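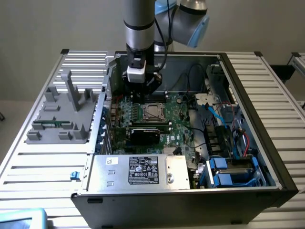 An open desktop tower with its motherboard and graphics card in view.

Town's old-PC pledge gets a second look

FONDTHORPE, 29/06/2022 - The town says its new scheme will put 1000 refurbished desktop computers into homes by next summer. It is a big number for a place this size, and the plan published this week does little to show how anyone will reach it.

Under the program, run with the repair firm Lumska, residents can drop off unwanted desktops at the Ballow Street depot starting in July. Machines that pass a basic check will be wiped, fitted with whatever parts they need and sold for $36 each to households that qualify for help. The rest will be stripped for spares.

That sounds fine until you get to the trial figures. Lumska took in 82 computers over the spring, according to the plan, and almost 36 of them were fit to hand on. The firm calls this "encouraging." It also means that more than half of what people carried through the door ended up as parts or scrap, and the town would need a mountain of old towers to get near its goal at that rate.
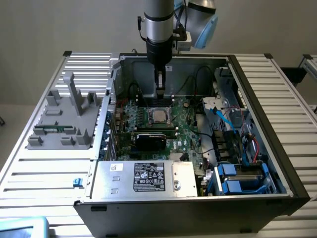
Then there is the question of what buyers get for their money. The plan promises a machine "suitable for everyday use" but sets no minimum for memory or storage, and says nothing about how many years of software updates a buyer can expect. A cheap computer that can't run a current browser is no bargain, even at $36. The warranty lasts 5 weeks. Asked whether that could be made longer, the town said it would "look at the matter after launch."

Data is another soft spot. Donors will sign a form saying they have removed their own files, and Lumska says every drive will be wiped again before sale. No outside check is planned.

A similar drive in nearby Xie closed last year with no final report. Fondthorpe officials say they have learned from it, though the plan doesn't say what they learned.

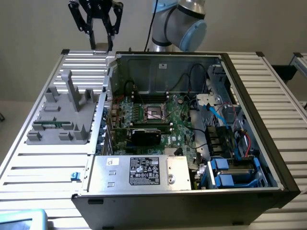
A desktop motherboard with an empty processor socket.

The town has set aside money for one year only. Residents can send comments through the end of July, by which time the depot will already be taking computers.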